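About Us

Hello, and thanks for clicking on the page that most people skip! I'm Ho-yin Wei and I run Skendora, a small sewing and mending school above the old bakery on Hawthorne Street. If you've got a drawer full of things with missing buttons, a coat with a lining that's given up, or a sewing machine you were given for your birthday and have been frightened of ever since, you're exactly the sort of person I had in mind when I started.

How it began

I learned to sew from my gran, who took in alterations at her kitchen table and had very firm views about other people's hems. I didn't thank her for it at the time. I was 16, I wanted to be out with my friends, and she had me unpicking zips. Then I grew up, got an office job at Waltent and spent my lunch breaks shortening colleagues' trousers in the stationery cupboard (the good light was in there, don't ask). After a while I was doing more trousers than spreadsheets and enjoying them a great deal more.

The first proper class was on January 20, 2018, in a church hall with a heater that clanked so loudly I had to shout about seam allowances. Four people came. One of them had thought it was a knitting group, but she stayed, and she still comes. We moved into our own rooms that September and I painted the stairs myself, which you'll notice if you look closely at the skirting.

What we teach

Mostly mending, to be truthful. There are plenty of places that will show you how to make a ballgown and I take my hat off to them, but what people bring up our stairs is jeans with the knees gone, school jumpers, duvet covers, towels with frayed edges and the one shirt they can't bear to part with. So we do patching, darning, hemming, replacing elastic, putting in zips (sorry, still zips) and re-threading drawstrings, and there's a beginners' course called Undar for anyone who has never touched a needle. The name is a mix-up between "under" and "darn" on our very first poster. The printer wouldn't do it again for free, so Undar it is.

Undar runs for six evenings and costs £58, with thread, needles and tea thrown in. You take home a drawstring bag, a mended something of your own and a small tin of bits. The one-off mending mornings are £16 and you can turn up with whatever you like, as long as it's been washed. Please, please wash it first.
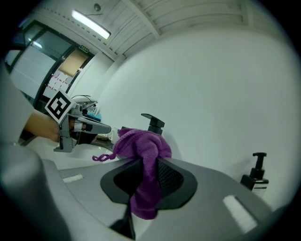
Who you'll meet

Me, for a start, in nearly every class. I talk a lot and I'm always losing my tape measure, usually round my own neck. The darning evenings are taught by my cousin, who has far more patience than I do and can make a hole in a sock look like it was meant to be there. We keep the groups small so there's time to come round and sit with each person, and if you get behind we just slow down a bit. I've seen people cry over a bobbin. I have cried over a bobbin.

We get all ages, from teenagers to a retired bus driver who has now mended every curtain in his house and started on his sister's. You don't need to bring a friend, but quite a few people leave with one.

The machines and the fabric shelf

We have our own sewing machines, all plain sturdy ones, and you're welcome to bring yours if you'd like to get to know it. The fabric shelf by the door is for everybody. Take a piece, leave a piece, and if you've got an old sheet or a bath towel going spare I'll bite your hand off for it – old towels make brilliant pot holders and ironing pads.

Coming to see us

We're up 40 stairs, I'm afraid, and there's no lift. If that's a problem, drop me a line and I'll tell you when we're next running the ground-floor sessions at the library, same classes and same price. There's parking behind the chemist and the bus stops right outside.

If you're not sure which class is right for you, send me a photo of what you want to fix and I'll give you my opinion, and I do mean my opinion – I once told a man to let his cardigan go. He darned it anyway and wears it to class.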